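## 5. Restoring a Pronex wallet on a new device

Use this section if you are moving your wallet to another phone or computer, or if the app was removed and you need your coins back in view. Your coins are not stored in the app. The recovery phrase gives you access to them, so have it ready before you start.

You will need:

- your recovery phrase, written down in the original order
- the new device, charged and connected to a network you trust
- your Hullow account email, if you use the built-in swap

**Caution:** Pronex support will never ask for your recovery phrase. Do not type it into a website, an email or a chat window.

### 5.1 Enter the recovery phrase

1. Install Pronex and open it.
2. On the first screen, select **I already have a wallet**.
3. Select **Recovery phrase**.
4. Type the words one at a time. The app suggests matches after the first few letters.
5. Check the order against your written copy, then select **Restore**.
6. Choose a new PIN. It can be different from the one on your old device.

If you see "Phrase not valid," one of the words is wrong or out of place. Handwritten words that look alike are the usual cause. After 5 failed attempts the app locks for 10 minutes. Restarting the device does not shorten the wait.
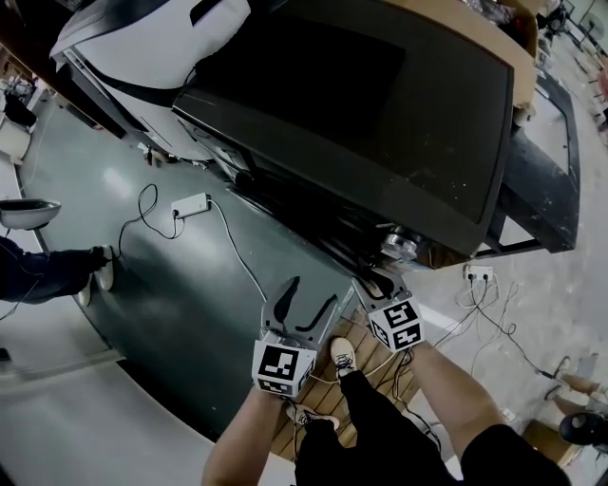 *Underside of a black flat-screen TV, with a round metal fitting beneath the frame.*

### 5.2 Let the balances load

Balances show as zero until the first sync is complete. Leave the app open and the screen on. A wallet with a long history takes longer than a new one.

1. Open **Settings > Network**.
2. Wait until the status line reads **Up to date**.
3. Go back to **Portfolio** and pull down to refresh.

Tokens you added by hand on the old device are not part of the recovery phrase. Add them again under **Portfolio > Manage tokens**, using the contract address from the issuer's own site.

**Note:** Transaction labels and contact names are kept on the device only. If you exported them earlier, bring them back with **Settings > Import labels**.

### 5.3 Reconnect the swap service

Swaps run through Hullow and need a separate sign-in.

1. Select **Swap**, then **Connect**.
2. Enter your Hullow email. A code is sent to you.
3. Enter the code before it expires.
4. Review the permissions and select **Allow**.

Swaps in progress on the old device finish by themselves. They appear in the list once the connection is made.
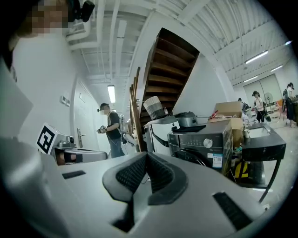
The recovery phrase can be shown again at any time under **Settings > Security > Show phrase**, after you enter your PIN. Do this only where other people cannot read your screen. A corridor with someone standing in it is the wrong place, even if the door beside you is closed. The phrase hides itself after 29 seconds and the app blocks screenshots while it is showing.

### 5.4 Remove the wallet from the old device

Do this last, and only after you have sent a small test amount from the new device and seen it confirmed.

1. On the old device, open **Settings > Security**.
2. Select **Remove wallet** and enter the old PIN.
3. Type REMOVE and confirm.
4. Uninstall the app.

**Caution:** Removing a wallet cannot be undone without the recovery phrase.

If a restored balance is still wrong after the sync, see section 9, "Missing funds and pending transactions."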